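Evell Two-Finger Gripper Kit
Sold by Movside | Robot parts > Grippers > Home and workshop

In stock. Ships Thursday if you order before noon.

I get one question about this kit more than any other, so let me start there: can it do my chores yet? Some of them, slowly, and it depends a lot on what your furniture looks like. I'm Brenda Benítez, I run the test bench at Movside, and I've spent most of the spring trying to get arms to open, close and tidy things that people open and close without looking.

The Evell is our plain one. Two black fingers, one motor, a wrist plate that fits the Lurus arm and (with the adapter) the older Rantala. The fingers are open on the inside so they flex a little when they touch something hard, and you can swap them with a hex key in a minute or two.

What I like it for is edges! Cabinet doors, drawer fronts, the upright side of a bookcase, the lip of a storage bin. Most of what we call housework starts with getting hold of an edge, and that's still where arms make fools of themselves. They come in crooked, or they stop short, or they close on air and carry on as if they've got it.

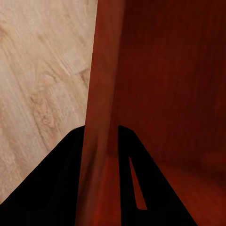
Kamran Arabzadeh does our simulation work, and he ran 1,512 approaches on virtual furniture before I let the kit anywhere near my own kitchen. Dark glossy wood gave us the most trouble. Pale, flat-painted doors were much easier. If your house is full of cherry and mahogany, plan on spending an evening with the lighting settings (and maybe a second evening, sorry).

So, chores. My own scorecard as of May:

Opening a cabinet door with a proper handle: yes, I'd trust it while I'm in the room.
Closing a drawer: yes, and it's oddly good at this.
Pulling out a drawer with no handle: sometimes.
Putting cans on a shelf: yes, if the shelf is clear.
Folding shirts: no. Please don't buy it for shirts.
Sorting screws on a shop bench: big ones only.

Joonas Saarela uses two of these in his repair shop for passing parts between benches, and he's happy. Lempi and Eino Jääskeläinen tried one at home for 25 days and sent it back, mostly over the noise and the time it took to put away a few plates. I thought that was fair, and I've left their review up further down the page.

In the box
Gripper body with motor
One pair of black fingers
Wrist plate for Lurus
Hex key
Cable, 28 inches
Printed setup card

Not in the box: the arm, the Rantala adapter, spare finger pads.

Setup takes me 10 minutes on a Lurus. Give yourself longer the first time, and run the open and close test before you bolt the arm down. If one finger lags behind the other, write to me before you take the body apart. It's usually a setting.

Questions about your own arm or your own cupboards? Use the form and pick "Gripper kits" so it lands with me.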